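4.2 Memory modules and the claim of easy reuse

Memory is usually given as the simplest part to recover from an old desktop. Bauerfeind's guide for the Rosetden depot calls it "a job for anyone with two hands," and the Diekmann price list treats every recovered module as ready for sale. We are not convinced. Both sources count a module as recovered once it has left its slot, and neither says how many were later tested in another machine.

The Rosetden records list 1,424 modules taken from 683 desktops. That sounds like a good return, but the log has no column for faults, and modules that went to scrap appear in the same total as those that were sold. Pfeiffer (personal note, 11/5/24) confirmed that the two groups were never kept apart. The figure tells us how many modules were pulled - it says very little about how many were worth pulling.

There is also the matter of the space around the slots. Guides tend to show a bare board flat on a bench, with clear room on all sides. Inside a case the work is tighter. In the layout shown in Figure 3, the memory slots and the processor socket share a small part of the board, so a slip at the module may land on parts worth more than the module itself. With no cooler installed, the processor has even less to shield it.

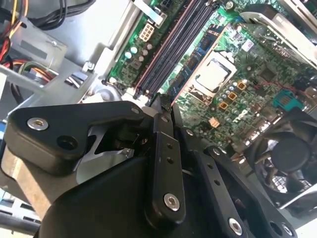 Figure 3. Green motherboard in an open desktop case, with four black memory slots, a blue memory module and the processor exposed in its socket.

The Husness checklist asks for the cooler to come off first, then the memory. We could find no test behind that order, and the opposite order seems at least as sensible where the cooler does not block the slots. Until someone compares the 2 on the same model of machine, we would treat the advice as habit. The savings quoted by Sumimix rest on the same checklist and should be read with the same care.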